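La table ronde

Quand on me demande sur quoi je tiens cette petite encyclopédie domestique, je réponds « sur les meubles », et les gens hochent poliment la tête. Après quoi je précise que j'en suis à la lettre T, article « table ronde », et là ils changent de sujet. Tant pis pour eux, parce que la table ronde est un objet passionnant, et j'ai pris tellement de plaisir à écrire cet article qu'il est deux fois plus long que celui sur le tabouret (que je compte reprendre, on m'a déjà écrit à ce propos).

Définition

On appelle table ronde une table dont le plateau est circulaire, quel que soit le piètement : fût central, trois pieds, quatre pieds, croisillon. Certains marchands rangent sous le même nom les tables ovales ou les tables octogonales. Je ne les suis pas. Une ovale a deux bouts, et dès qu'il y a un bout, quelqu'un s'y installe pour présider. Le guéridon, lui, est bien une table ronde, mais petite, légère, et il a droit à son propre article à la lettre G.

En français, l'expression désigne aussi une réunion où des gens discutent, la plupart du temps assis derrière une longue table droite posée sur une estrade. J'ai assisté à un certain nombre de ces « tables rondes » et je n'en ai vu aucune qui le fût. Je laisse ce sens aux dictionnaires.

Un peu d'histoire

On commence toujours par le roi Arthur, alors commençons par lui. La Table ronde apparaît chez Wace, poète normand, dans le Roman de Brut, au milieu du XIIe siècle. D'après lui, Arthur la fait faire pour que ses barons, dont chacun s'estimait le meilleur, soient assis à égalité. Chez les auteurs suivants, elle grossit, se charge de symboles, gagne un siège périlleux où il vaut mieux ne pas s'asseoir. Il existe à Winchester, dans la grande salle du château, un immense plateau de chêne accroché au mur, qu'on a longtemps montré comme celui d'Arthur. Il date en réalité du XIIIe siècle, et la peinture qu'on y voit a été commandée sous Henri VIII. Je l'ai vu une fois, un jour de pluie, et je suis restée dessous bien plus longtemps que prévu !

Dans la vie ordinaire, au Moyen Âge, on mangeait plutôt sur des planches posées sur des tréteaux, que l'on démontait ensuite. D'où notre « dresser la table », qui était à prendre au pied de la lettre. La forme rectangulaire s'imposait d'elle-même : une planche est longue, on en met plusieurs côte à côte et voilà. Faire un rond demande de couper, donc de perdre du bois, et un menuisier n'aime pas perdre du bois.

Au XVIIIe siècle, les choses changent. On se met à dîner en plus petit comité, dans une pièce réservée à cet usage, et la table ronde y trouve sa place. Le XIXe la met au milieu du salon, sous la lampe. Ma grand-mère en avait une de ce genre, en noyer, sur un fût tourné si lourd qu'on ne la déplaçait que pour les enterrements. On y faisait les comptes, les confitures, les devoirs de latin. La marque d'un fer à repasser y est toujours, sous le napperon.

Combien de convives ?

C'est LA question que je reçois. Il faut compter une soixantaine de centimètres de bord par personne pour que les coudes ne se livrent pas bataille. Le reste est affaire de circonférence, donc de π, et c'est là que beaucoup de catalogues deviennent fantaisistes. Une table de 120 centimètres de diamètre accueille confortablement six personnes si elles s'entendent bien, quatre si elles sont brouillées.

Au-delà d'un mètre cinquante, un autre problème se présente : le centre devient inaccessible. On ne peut plus attraper le sel sans se lever. Les restaurants chinois ont réglé la question avec le plateau tournant, merveille que j'aimerais voir dans toutes les maisons de campagne – mes cousins ont refusé, ils trouvent que ça donne le mal de mer.

L'autre avantage du cercle, c'est l'invité de dernière minute. On se serre, chacun recule d'un rien, et la place apparaît. Avec un rectangle, le malheureux finit sur le coin, un pied de table entre les genoux.

Le plateau : comment on fabrique un rond

Il y a plusieurs écoles, et c'est la partie où je risque de m'emballer. La plus simple consiste à coller des planches bord à bord, puis à découper un disque dedans. Le bois continue malgré tout à travailler dans le sens de la largeur, et au bout de quelques hivers bien chauffés votre cercle est devenu très légèrement ovale. Mesurez une vieille table, vous verrez. La mienne a pris son parti il y a longtemps.

Deuxième école, le placage en soleil, ou en rayons : des feuilles minces taillées en pointe et disposées autour du centre. C'est superbe, c'est délicat, et le point où se rejoignent toutes les pointes est un cauchemar. La moindre erreur d'angle, répétée à chaque feuille, se retrouve tout entière dans la dernière. Beaucoup d'ébénistes cachaient ce point sous une petite rosace, et je les comprends.

Troisième école, celle des meubles de jardin : les lames rayonnantes ajourées. L'eau s'écoule entre les lames, le plateau s'alourdit moins, et un disque plein, au milieu, évite d'avoir à faire converger les pointes. C'est la même ruse que la rosace, en plus robuste. Girish Tripathi, qui a tenu longtemps un atelier de réparation et qui relit mes articles techniques avec un crayon rouge, me fait ajouter que l'écart entre les lames doit être plus étroit qu'un manche de petite cuillère. Il en parle d'expérience et je n'ai pas insisté.
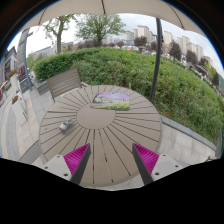
Table de jardin ronde à lames rayonnantes et disque central plein.

J'ai une tendresse pour ce modèle, je l'avoue, même s'il a ses défauts. Un verre à pied posé à cheval sur deux lames est un verre en sursis. Les miettes passent au travers, très bien, mais les clés aussi parfois, et les dés toujours. Pour écrire une lettre il faut un sous-main. Et le nettoyage ! Il y a des gens qui passent un chiffon entre chaque lame, un pinceau dans chaque angle, et d'autres (j'en suis) qui attendent l'orage.

Chez les fabricants, les noms valent le détour. Mutodix numérote sagement ses modèles, et la 711 est celle que l'on me cite le plus souvent dans le courrier. Flullalau préfère les prénoms, ce qui donne des conversations étranges, du genre « Odette a gondolé ». Dukska, de son côté, a vendu un plateau livré en quartiers, à assembler soi-même, avec 18 vis et une notice que je garde encadrée dans l'entrée tant elle est belle et inutilisable. J'y ai passé un après-midi de juin entier, et la table penche encore un peu vers le potager.

Le pied

Un article sur la table ronde qui oublierait le pied ne serait pas sérieux. Le fût central libère les jambes, tout le monde le sait, mais il demande une base large ou très lourde, sans quoi le premier oncle qui s'appuie sur le bord pour se lever fait décoller les assiettes d'en face. Trois pieds ne boitent jamais, c'est de la géométrie : par trois points passe un plan et un seul. En revanche ils basculent plus facilement que quatre. Quatre pieds sont stables mais boitent dès que le carrelage s'en mêle, et l'on voit alors apparaître le carton plié, que je tiens pour un accessoire à part entière et qui aura son article un jour.

Pour les terrasses en pente, la maison Nigam proposait des patins réglables à visser. Girish Tripathi les trouve trop mous. J'en ai mis quand même, et je les resserre au printemps.

La nappe

La nappe ronde se calcule facilement : diamètre de la table, plus deux fois la retombée souhaitée. On oublie presque toujours le « deux fois ». Une nappe carrée sur une table ronde fait quatre pointes très jolies, qui se prennent dans les genoux, et une nappe rectangulaire fait surtout de la peine. Pour le repassage, je ne connais pas de bonne méthode. On m'a conseillé de partir du centre et de tourner, on m'a conseillé de plier en quatre, et j'obtiens chaque fois le même éventail de faux plis.

Sur les tables de jardin à trou central, prévu pour le parasol, la nappe pose une difficulté de plus. Il faut la fendre ou renoncer à l'ombre. J'en ai fendu une, brodée, que je n'aurais pas dû fendre, et ma belle-sœur m'en parle encore.

Voir aussi

Guéridon ; desserte ; plateau tournant ; tabouret (article à reprendre) ; tréteau.

Article revu le 22 juin 2021, après plusieurs lettres de lecteurs au sujet des tables à trois pieds. J'ai corrigé le passage sur la bascule, et je maintiens ce que j'ai écrit sur les ovales.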